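Search this site Enter keywords Go

Last updated: Sep 26, 2023

Wevdale lab teaches robot to make lunch, slowly

PLAVPORT. Engineers at Wevdale have spent the better part of a month warming up bread, and they would like it known that this counts as research.

The company is training Giver, its kitchen robot, by having people do the chore first with a gripper held in the hand. A person picks up the bun, puts it in the microwave, shuts the door and turns the knob. Then they do it again. The lab has 200 good runs of the microwave job so far and wants 335 before the robot gets a turn on its own. Another 113 were thrown out, most of them for dropped buns.

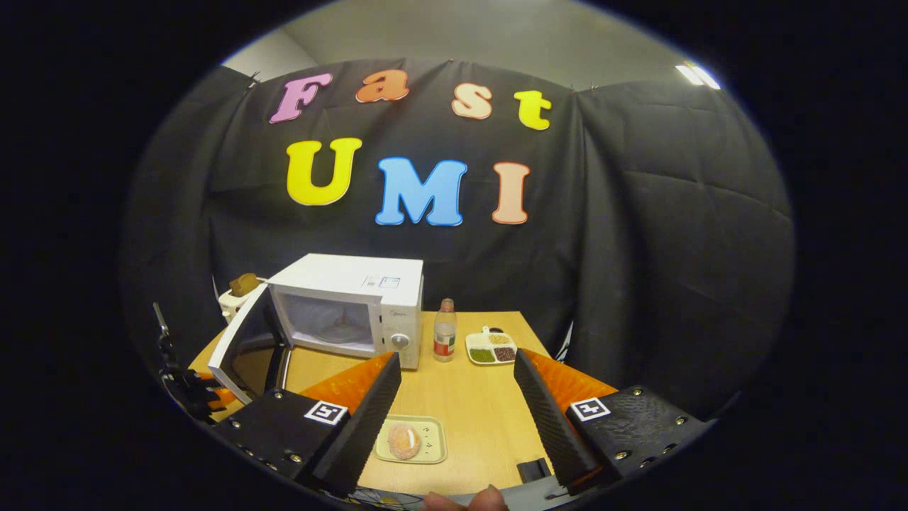
Terence Gosling thinks the hand tool beats the old way, in which an operator sat across the room and steered the arm by remote control. He said one remote run used to take him 3 minutes, and that his own mother had asked whether he could just heat the thing himself. He has stopped eating bread at work.

The remote setup hasn't been retired. Wevdale still uses it for pouring, where a slip of the wrist makes a bigger mess, and plans to compare the two methods in April. Giver's views on lunch were not available at press time.

Filed under: Local Business, Robots & Gadgets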